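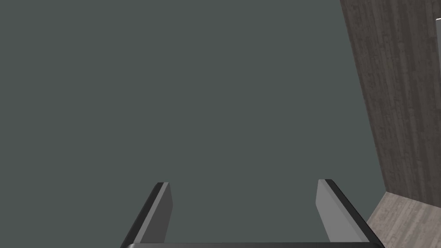

Slate gray-green, with a bit of weathered wood grain at right.

I bought the Flavska paint kit because my kitchen was the color of an old Band-Aid and the kit cost 89 dollars, which seemed like a small price for never looking at that again. You get a can of paint, a roller, a tray, an angled brush and a leaflet drawn by someone with great faith in people.

Let's start with the paint, since it's the good part. It goes on thick and hides a lot. Two coats covered everything except the spot above the stove, where some earlier tenant had clearly been frying things with ambition. That spot took 3 coats and still looks at me funny in the morning.

The roller is another matter. It sheds. I picked fuzz out of the first wall with tweezers until I gave up and drove to Dalbridge for a better one, where I paid more than I care to write down. The Dalbridge roller was excellent and I'd like to be buried with it.

The brush is fine. The tray is a tray.

Now the tape. The leaflet says to pull it off while the paint is tacky, at an angle, slowly. I did this on a Wednesday night with the radio on and got a lovely sharp edge along the window and a sort of coastline by the door. My neighbor Agata Donati came over to look and said it was "very calm in here," then asked if I was planning to do the ceiling. I wasn't. I am now.
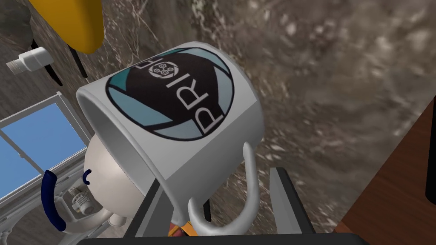 White mug, round logo in navy, teal and pale blue.

Coffee is not included in the kit, and the leaflet allows 29 minutes for a first coat, so plan accordingly. Mine took most of an evening and two pots.

A word on coverage. The can claims 200 square feet. My kitchen is smaller than that and I finished with a puddle. Soylu sells a bigger can for a bit more money, but their closest green looks like pea soup on the chip and I didn't have the nerve.

Smell: gone by the second day. Cleanup: soap and water, plus one sock.

Would I buy it again? The paint, yes. The kit, no -- get the can on its own and spend the difference on a roller that keeps its hair. Tolgate carries the single cans, usually on the bottom shelf behind the deck stain.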